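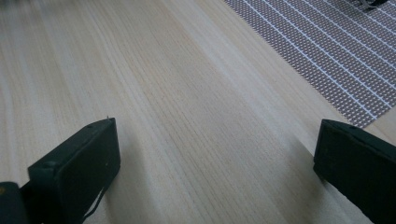 Robot Methods 2, Unit 8
Collecting demonstrations with a hand-held gripper: working rules
Notes by Brahim Ghoneim, revised 6th September

Read these before your first session in the Vernstead kitchen. Most of what follows was agreed with Hiyori Katayama, who runs the equipment room, and replaces the sheet handed out in May. Where the two differ, go by this one.

1. What the rules cover

They cover any recording made with a hand-held gripper on a household surface: tables, counters, shelves, sinks. They do not cover the arm in the Mansilla lab, which has its own safety sheet and its own sign-off. You are holding the tool yourself, so the pinch and collision rules for powered arms mostly don't apply. The rules on data quality and on other people's homes do.

2. Before you pick up the tool

Check both fingers for play. Hold the body still and push each tip sideways with your thumb. If a tip moves and the other doesn't, tighten the screws and check again. Do not go on recording with a loose finger and plan to fix it in processing. Ondanier, our processing script, assumes the fingers are rigid and will give you a gripper width that looks fine and is wrong.

Close the fingers fully, then open them fully, and do this at the start of every recording. The script uses the two end positions to set the width scale. A recording without them goes in the reject folder.

Look at the preview. Both fingertips should be in view when the gripper is wide open. Any cord or strap must stay clear of the space between the fingers. Wipe the lens with the cloth in the case, not with a sleeve.

3. Setting up the surface

Leave the surface as people use it. Placemats, utensils and crumbs may stay. Take away knives, open drinks, medicine, and anything with a name or address on it.

Plain, pale tabletops can be hard for the tracker, especially under even light, and fine wood grain helps less than you would expect. Leave a patterned mat or another flat item with clear edges near the work area and don't move it during the recording. If the mat slides, stop and start a new recording. A regular repeating pattern can also confuse the tracker, so don't cover the whole table with one.

Turn off any lamp that throws a hard shadow of your own hand across the work area. Daylight from the side is fine.

4. During the recording

Start with the fingers open over a clear part of the surface and hold still for three seconds. Then do the task at the speed you would use if you were being careful with someone else's dishes.

Approach, grasp, lift, place, release, back away. Each of these should be a separate motion. Students tend to run the release and the back-away together, and then the object gets dragged by one fingertip - this was the most common fault in last term's set.

Keep your free hand out of view. If you have to use it to catch something, let the recording run to the end and mark it as assisted on the log.

Do not press the tips into the table. If the fingers bend, the width reading is off, and soft wood will mark.

A failed grasp is still data. Try once more within the same recording, then stop.

5. People and homes

Get the consent form signed before the tool comes out of its case. One form covers one household and one visit. If a visitor walks in, pause and ask. Sound is switched off in the Jemier settings file and must stay off.

Anyone in the household can ask for a recording to be deleted. Delete it, write the recording number on the log, and don't ask for a reason.

6. The log

Fill it in as you go. Each line needs the recording number, the task, the surface, the result (done, failed, assisted) and your initials. Up to 11 recordings fit on a page. Use a new page for a new room even if the old one has space left.

7. For next time

Bring your log and nine recordings of a single pick-and-place task, failures included. Pairs will swap sets and check them against sections 2 and 4. Write down the section number for each fault you find. Tools go back to Hiyori with the fingers closed and the battery out.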